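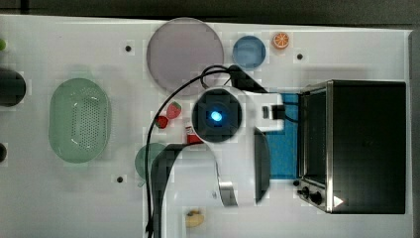
Dining chairs loose in the joints, is it possible to glue again without taking everything apart?

Home help > Furniture > Repairs and glue
Viewed 1,215 times

pakine_home
Hello everyone. Please excuse my English, I hope the question is clear.

We have six dining chairs in solid beech, bought second-hand when we moved to Ballarat. The label under the seat says Eketmont, but I cannot find this company any more. The chairs are nice and I like them, but four of them have started to move. When a person leans back, the back legs go one way and the side rails go the other way, and there is a small cracking noise. On the worst one I can see a gap where the side rail goes into the back leg. A bank card can enter into it.

The joints are with dowels, two in each joint. I know this because on one chair the rail came out almost completely and I could look inside. The dowels have small grooves along them and some old glue, which is yellow-brown and hard like glass. There are also corner blocks under the seat, each with two screws, and some of these screws turn and turn and never become tight.

What I already tried: I put ordinary white wood glue in the gap with a toothpick and tied a rope around the legs for one night. It was good for three weeks and then it was again the same.

I asked at a repair shop, Mujić Joinery, and the price was $436 for the four chairs, with collection and delivery. I think the price is fair for the work, but I paid only $370 for all six chairs, so my husband says it makes no sense. I would like to try by myself. I have two clamps, a rubber mallet and a drill.

So my questions are these. Must I take the whole chair apart, or can I put the glue in with a syringe? How do I remove the old glue? And is it bad that I already put new glue on top of the old one?

Thank you in advance for your advice.

Edited to add: the seats are upholstered and they come off with four screws, so this is not a problem.

sawdust_and_tea
Accepted reply, 16 votes

Hello pakine_home. I am also not a native speaker, so we will understand each other well. I repaired eight chairs of this kind for my parents-in-law and later two bar stools, and I made most of the mistakes already.

First, the short reply: take the loose joints apart, clean them, glue them again and clamp them well. But leave the tight joints alone. If the front legs with the front rail are still one strong piece, and the back legs with the back are one strong piece, you only separate these two halves at the side rails. This is the usual place where chairs become loose, because all the weight of a leaning person goes there.

Wood glue does not stick to old dried glue. It must go into the fibres of the wood. Your toothpick glue was sitting on the old glue like paint on a window, and this is why it lasted three weeks. You did not destroy anything, it only means a little more to clean.

How I do it:

Before anything, mark every piece. I use masking tape and a pencil, with the same letter on both sides of each joint. The rails look the same but they are not the same, and the holes were drilled in pairs. I once mixed left and right and the chair stood on three legs.

Take off the seat, then the corner blocks. Keep the screws of each block in a separate cup.

Knock the joint open with the rubber mallet. Hit close to the joint, not in the middle of the rail, and put an old towel between. Go a bit on one side, then a bit on the other side. If it does not want to come, do not use more force. Put warm vinegar on the joint with a small brush, wait a quarter of an hour and try again. Old glue of the brown, glassy type is often animal glue, and it becomes soft with warmth and moisture. The white glue you added will also become soft from warm vinegar, but slower. 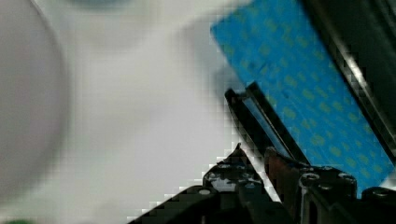

When it is open, look at the dowels. If a dowel is tight in one side and healthy, you can leave it there and only scrape it. If it is loose in both sides, broken, or crushed to an oval form, replace it. I cut the old ones off level, drill a small hole in the centre first, and then use the drill bit of the correct size. Measure the dowel before you buy new ones. Measure the depth of the hole also, and cut the new dowel a little shorter than the two holes together, so there is space for the extra glue.

For cleaning the holes I roll sandpaper around a pencil. Some people use a drill bit turned by hand, and this also works, only be careful not to make the hole bigger. Scrape with a knife until you see light-coloured wood. It does not have to be beautiful. If you used vinegar, wipe with clean water after and let everything dry for two days. I know it is boring to wait.

Now do one assembly completely without glue, with the clamps on. Many people want to skip this. You will see if the rail closes fully, and if your clamps are long enough. With two clamps you can do one chair at one time, one clamp on each side rail.

Then the glue. Ordinary yellow wood glue is good for the inside of a house. Put it in the hole and on the dowel, spread it thin everywhere with a small stick, and close the joint. Tighten the clamps until a little glue comes out, and wipe it with a damp cloth. Stand the chair on a flat floor immediately and press on the seat rails. If one leg is in the air, move a clamp a bit higher or lower until all four legs touch. You have ten minutes for this, less in summer.

Leave it clamped for the night and let no one sit on it for one more day.

For the screws which turn and never become tight: dip a few toothpicks in glue, push them in the hole, break them level, wait until dry, and put the screw back. Glue the corner blocks too if they have bare wood on the back. They do more for the chair than one would think.

About the price from the shop, I would say it is fair too. It is slow work. But if you have a free weekend, the glue and a packet of dowels will cost you less than a lunch.

grumblefix
just use epoxy with a syringe, drill a tiny hole into the joint and fill it up. did mine in ten mins and they are solid. no need to pull apart

sawdust_and_tea
@grumblefix It can hold for some years, I agree. But when it opens again, the next repair is much more difficult, because epoxy does not become soft with vinegar and you must drill everything out. For a chair that is already going to the rubbish I would try it. For four beech chairs which she likes, I would not.

zunico_fan_vic
I have Zunico chairs with the same construction, so I will add some small things.

Check if the chairs have hidden nails or pins before you start with the mallet. On mine somebody before me had put a thin nail from inside of the leg through the dowel. I did not see it because it was filled and coloured. I hit and hit, and the leg split along the grain. Put a small magnet along the leg close to the joint and you will feel it.

If you get a split anyway, do not panic. Put glue in the crack, work it in with a piece of thin paper, clamp it with baking paper on both sides so that the blocks don't stick.

And if your clamps have metal jaws, put pieces of scrap wood under them. Beech gets marks more easily than people expect.

I am less sure about vinegar. It left a lighter patch on my varnish and I had to rub it with a bit of wax after. Maybe try under the seat first.

pakine_home
Thank you very much to all. I did the worst chair first. There was no nail, I checked with a fridge magnet. Two dowels were broken and I replaced them, the others I only scraped. In the dry assembly one rail did not close and there was a lump of my own white glue at the bottom of the hole, so I was glad I did this step.

It is in the clamps now, in the laundry. The back left leg was in the air by a coin and I moved the clamp lower as you wrote, and now it touches. I will do the other three in March when my sister can lend me two more clamps.

One more small thing, does somebody know if I can use the same yellow glue for the felt pads under the legs, or must it be another one?

sawdust_and_tea
For felt the yellow glue is fine, but clean the wax off the bottom of the leg first and leave the chair upside down until it is dry.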